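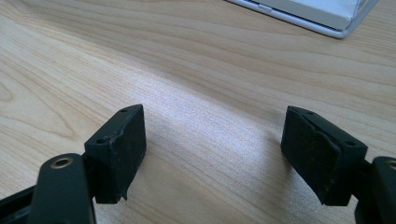 Wood grain on a light-colored tabletop. Finish claims for household furniture are the subject of a new Lumside report.

LUMSIDE REPORT QUESTIONS "LIFETIME" CLAIMS ON TABLE FINISHES

Consumer group asks sellers to show their testing or drop the word

PARKOLTHORPE - Shoppers who pay extra for a "lifetime" finish on a kitchen or dining table are mostly paying for a word, according to a report released in July by Lumside, a consumer group that looks into claims made about household goods.

Lumside staff read 542 product listings for wood tables offered by online and local sellers. Of those, 234 used the word "lifetime," "forever" or "permanent" about the finish. The group then wrote to the sellers behind those listings and asked what the claim was based on. Just 30 of the listings could be matched to a written test of any kind, and in several cases the test had been done on a different product.

"We went in expecting some loose language," said Thịnh Cao, who led the review. "What surprised me was how many sellers seemed puzzled by the question. One told us that lifetime meant the lifetime of the finish. I suppose that is hard to argue with."

The report also looks at warranties. Many of them leave out water rings, heat marks, sunlight, scratches and "normal household use," and a buyer might fairly wonder what remains. Some require the owner to use a care kit sold by the same company and to keep the receipts. Others can be used only by the first owner, at the first address.

Lumside does not say that the finishes are bad. The group did no lab work of its own and makes no ranking of oil, wax, lacquer or anything else. A table with a modest finish and an owner who wipes up spills may do fine for decades - the report simply found little to show that the more expensive promise changes that.

One seller named in the report, Melis, has disputed parts of it. The company says its finish is checked before sale and that customers understand "lifetime" as a general statement of quality. Lumside asked for the results of those checks in the spring and had not received them when the report went to print.

Folke Nyberg, a furniture refinisher in Parkolthorpe who reviewed a draft, said he would like to see the claims retired altogether.

"I have customers bring me tables with a lifetime finish, and they bring them to me because the finish is gone," Nyberg said. "It's good for my business. I still don't care for it."

Lumside is asking sellers to state a number of years in place of "lifetime," to print warranty exclusions on the same page as the price, and to name whoever did the testing. Clirkar, a regional chain, has said it will review its listings. It has not given a deadline, and Lumside plans to look at the same pages again next year.

Printed copies of the report are limited to 500 and are free on request from the Lumside office in Parkolthorpe.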